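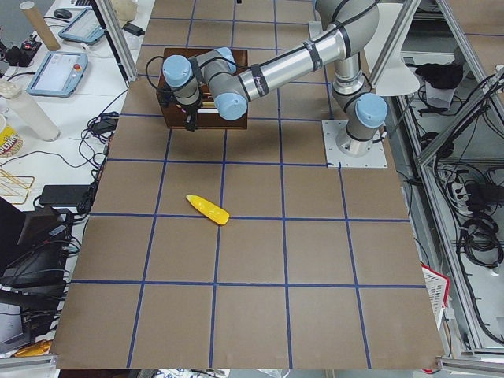
Brown kraft paper, dark blue tape in squares.

STICKY DRAWERS, RINGS ON WOOD, SMELLS AND OTHER BITS

Quick ones this month, kettle's on and I've got paint drying in the hall. Mostly drawers as that's what you all wrote in about.

Drawer sticks in August, fine by Christmas. It's the damp. Don't plane it in summer or it'll rattle all winter. Take it out, look for the shiny patches on the runners and the sides, that's where it rubs. Candle stub over the shiny bits, plain white one, not scented. Back in. Slide it in and out a dozen times to spread the wax. Still tight? Fine sandpaper on the shiny bits only, couple of strokes, try again, then wax.

No candle in the house: dry bar of soap. Works but gets grubby. Never cooking oil, it goes tacky and then you have a worse drawer than you started with.

Drawer drops at the front when you pull it. Runners worn into a groove. Brass drawing pins, pushed right home at the front of each runner, will lift it a touch. Uyên Bùi does hers with a strip cut off an old plastic chopping board and two panel pins, says it's outlasted the chest. Proper job is a new strip of wood glued in but that's a weekend.

Covering the bench. Paper, plain brown, off a roll. Newspaper leaves print on anything pale and sticks itself to wet varnish. Tape the edges down flat or you'll catch a sleeve and the whole lot comes with you. Low-tack tape if it's the kitchen table. Pull it back on itself slowly, don't yank. And don't leave it down for weeks, even the gentle stuff gets a grip in the end. Gummy bits left behind come off with a drop of white spirit on a rag, window open.

White rings on a table top. Try the gentle thing first. Dab of mayonaise, leave it an hour, wipe. Sounds daft. If the ring's still there, a warm iron over a folded tea towel, few seconds, lift, look, again. No steam!! Black rings are another matter, that's water gone right through the finish and you're into stripping.

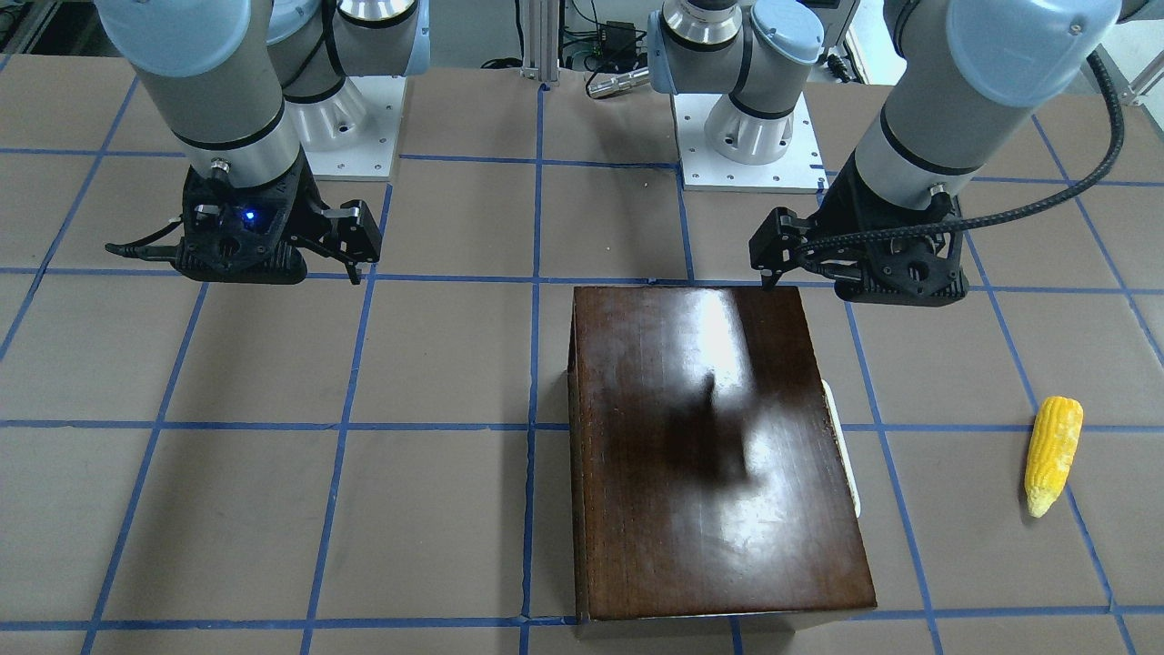 Brimow Household Notes No. 100
Page 4

Loose knobs. Screw goes round and round and never bites. Matchstick with the head snapped off, bit of wood glue, poke it in the hole, trim it flush, leave overnight. Screw back in by hand next morning. If the screw's a bolt that comes through from the inside, it probably just wants a washer. Keep a jar of odd washers. I have a jar of odd washers and a jar of odder ones.

Painted-over screws: clean out the slot first with an old bradawl. A tap on the screwdriver with a hammer to break the paint. Then turn. Run a knife round the head as well or you'll lift a flake the size of a stamp.

Matúš Ondrejka asked about glue squeeze-out. Leave it till it's gone rubbery, then lift it off with a blunt chisel. Wipe it wet and you just rub it into the grain, shows up pale the minute you put stain on. He'd found that out already on a bookcase, poor man.

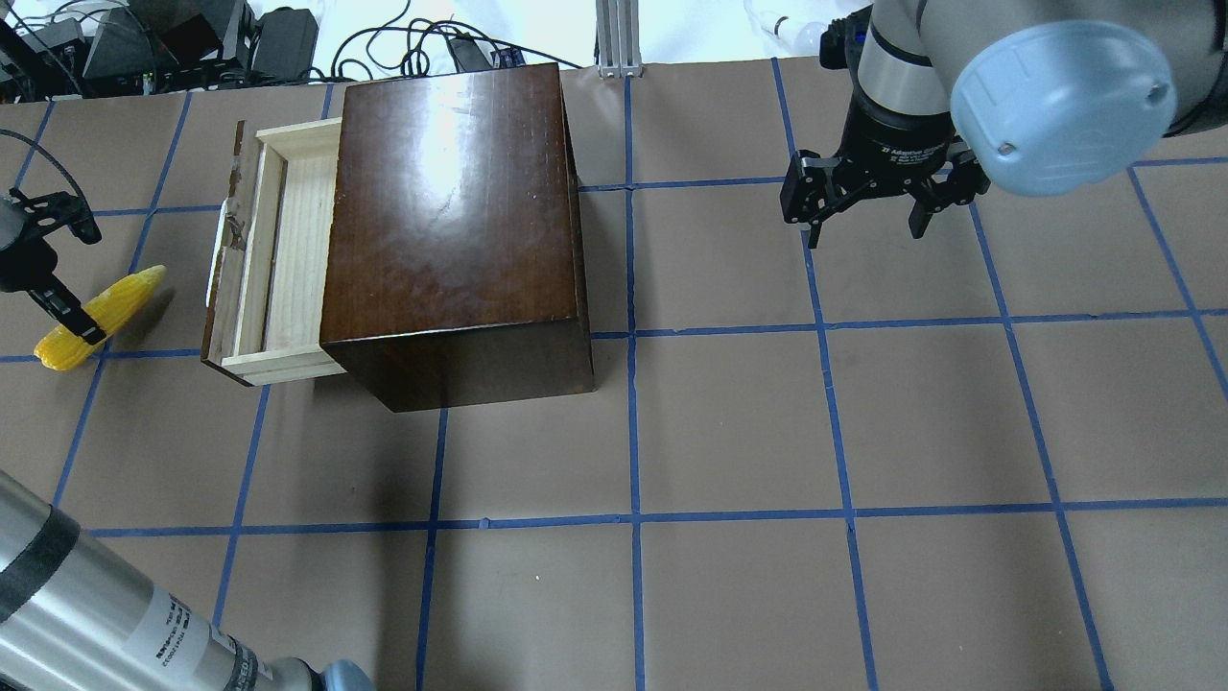 Musty drawers are nearly always a cleaning job. Empty it, hoover the corners with the thin nozzle, then a cloth wrung out in warm water with a splash of vinegar. Don't soak it. Plenty of cabinets are like the little one here, dark and shiny outside and bare pale wood inside the drawer, and bare wood drinks up whatever you put on it, so go easy. Prop it open to dry, out of the sun. Still whiffs? Saucer of bicarb in it overnight with the drawer shut. Then a thin coat of clear shellac inside if you're really fed up, seals it in. Don't oil the inside, oil goes rancid shut up in the dark and you'll be back to me with a different smell.

Drawer liners. Wallpaper offcuts are good. Cut a hair small, no paste, or you'll never get it up again. Lavender bags if you like lavender, I don't.

Polish. Less than you think. Build-up is why a glossy top goes streaky. Barely damp cloth, dry cloth after, wax twice a year at most.

Mind the rag you used for oil or stain. Flat outside to dry, never scrunched up in the bin, they can catch fire on there own.

Next time, squeaky stairs and what to do about the Coşkun kettle lid, several of you have asked. Send questions in the usual way, before teatime please, I'm in the shed after that.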